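Nostlow Speed Dating: Frequent Questions

How long is each date?
Each date takes 7 minutes. After the bell, you move to the next table.

Do I need to come with a friend?
No, most guests come alone. If you come with a friend, please write it in the form and we will seat you apart.

When will I know my matches?
We send them by email before noon the next day. If only one person said yes, we share nothing.

Can I bring my own snacks?
Yes, small snacks are okay. Please use the bins for the wrappers. 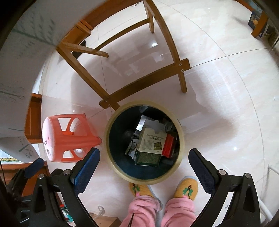
Snack wrappers and boxes go in the bin.

Can I get a refund?
Yes, until 18 hours before the start. Please write to Orlando Cuervo.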